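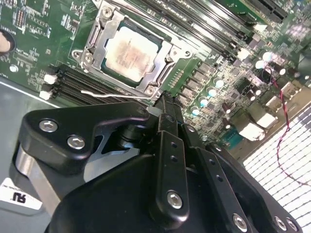
Do I need to be good with phones to take part?
We would prefer it if you weren't. People who are good with phones guess what a badly worded screen wants from them, and then we learn nothing.

Call for participants: setting up the Lastex heating app

Butitz is looking for 100 people to install the Lastex app, create an account and pair it with a home thermostat, using only the instructions that come in the box. The study is run for Özkan, who make the thermostat and wrote the instructions. They say setup takes four minutes. We have our doubts, and we are being paid to find out either way.

The last round of support logs we were given held 1,834 calls. A good many were from people who never received their text message code, or who typed their number with the leading zero when the app wanted it without. The app has since been "improved", according to the release notes. The notes don't say how.
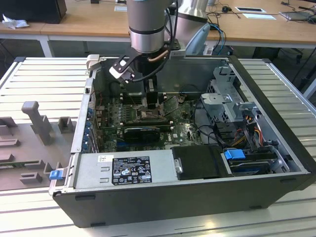 Desktop computer with the side panel off

What you would do
Come to our rooms in Bamness for one session in July. You bring your own phone, we supply the thermostat. You download the app, register, enter the code and try to get the two talking to each other. Someone sits nearby and takes notes. They won't help, even if you ask nicely, until you say you want to stop. Stopping is fine and you are still paid.

Who can apply
Adults who own a phone that can install apps from the App Store or Google Play. It needs 400 MB free, which seems a lot for something that turns the heating on, but that is the figure we were given. You must not have used Lastex before, and you must not work for Özkan or one of its fitters. Older phones are very welcome. So are cracked screens, large text settings and phones in a language other than English.

What we keep
Your notes sheet, a recording of your phone's screen and the time each step took. The account you make is deleted at the end of the session, while you watch. Özkan get the results without names. We asked for that in writing and have it.

What you get
A £40 shopping voucher and your bus or train fare on production of a ticket. No prize draw, and no "chance to shape the future of heating", whatever the poster in the library says.

How to apply
Write to Defne Polat at Butitz with your phone's make and model and the times you could manage. If you don't know the model, say so and we will look at it when you arrive. Around 700 people are on our mailing list, so please don't assume a place until you have had a reply with a time in it.

Posted June 3, 2020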